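Kolstead finger kit - anyone else running these?
Forum: Arms and Grippers > Kits and Add-ons

benchrat30
Posted 4/6/23
Got the Kolstead finger kit, the printed one, for a two arm bench. Orange ribbed fingers, white brackets, bag of screws, one sheet of instructions that stops at step 13. Fitted them myself, no shop help. Mostly happy so far but want to hear from others before I order a second set.

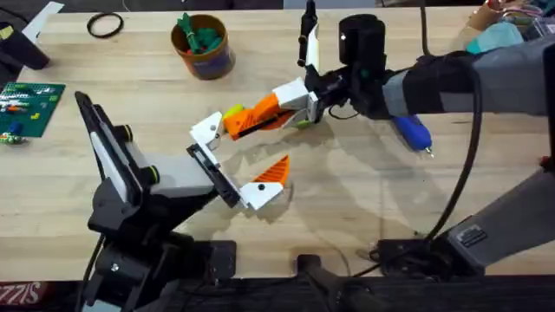
Grip on small round stuff is what I bought it for. The old flat jaws just spat things out sideways. These bend a bit round the object so you can be lazy about lining up. Screws are far too soft though, rounded one off on the first go. Anyone swapped them?

Yatsenko_fan
Swapped mine for proper steel ones, same size, job done. Dont overtighten, the brackets will crack.

oldloom
Not convinced. Had the kit since July. Ribs wear smooth where the load sits and then you're back to the spitting. Rammont do a moulded set that lasts longer, and it's cheaper if you buy 2 pairs.

benchrat30
Rammont ones are too stiff for me, tried a mate's. How many grabs before yours went smooth?

oldloom
766 by my log, left finger first. Light parts as well, nothing heavy.

pinch_point
That sounds like a bad print tbh. Mine are well past that and fine. Did you ask Stukden? They sold me mine and sent new fingers free, took 13 days.

oldloom
Asked. They wanted photos of teh packaging. Who keeps the packaging

benchrat30
OK more from me, had another go after tea. Moved on to thin soft things, cloth, tissue, that sort of stuff. 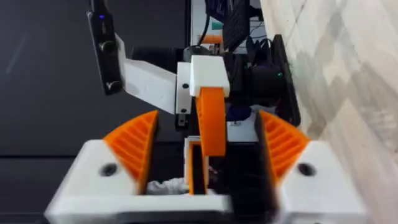 Soft things are harder than I'd hoped. You need to come in low and slow and close right down, otherwise the pads slide over the top. Might be my settings. Dropped the closing speed to 30 percent and it felt better, will try lower.

Yatsenko_fan
Its the ribs, they run the wrong way for cloth. Bit of rubber tape on the tips.

pinch_point
Disagree, tape peels and leaves muck on everything. Slower is the right answer

benchrat30
Will try both and report back. Ordering the spare set from Stukden either way, and keeping the box.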